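Sun 23 September

Up at 5, no reason. Magpies already going off in the gum. Made a cuppa and did the rates bill before I lost my nerve, $259 for the quarter, paid, done, not thinking about it.

Drove out to Guledthorpe for the tomato seedlings. Too early to plant, I know, frost last year got the lot. Bought 2 punnets anyway. They can sit on the laundry sill till it warms up. Bloke at the nursery reckons wait til November for the capsicums, fair enough, didnt buy any.

Holloway road still dug up. Detour past the footy oval, kids everywhere, got stuck behind a ute full of mulch the whole way home. Should have rung ahead and asked where he got it.

Arvo was all garden. Pulled the last of the broad beans, chooks got the stalks. Back bed is mostly clay, need gypsum, need a better back too.
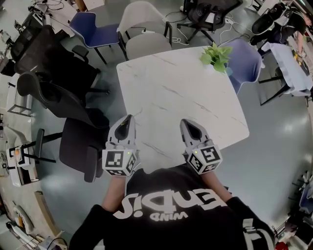 Hose fitting has gone again, thats the one from Prastgate, so it's back to the shop for a brass one this time. Watered with the can. Took forever. Knees filthy, hat somewhere under the lemon tree.

Leftover soup and toast for tea. Washing still on the line, will get it in teh morning. Ring about the gutters. Bed.

Recent entries
Rain at last
Chooks off the lay
Compost, round two
Lemon tree, what's left of it
The Flarkier market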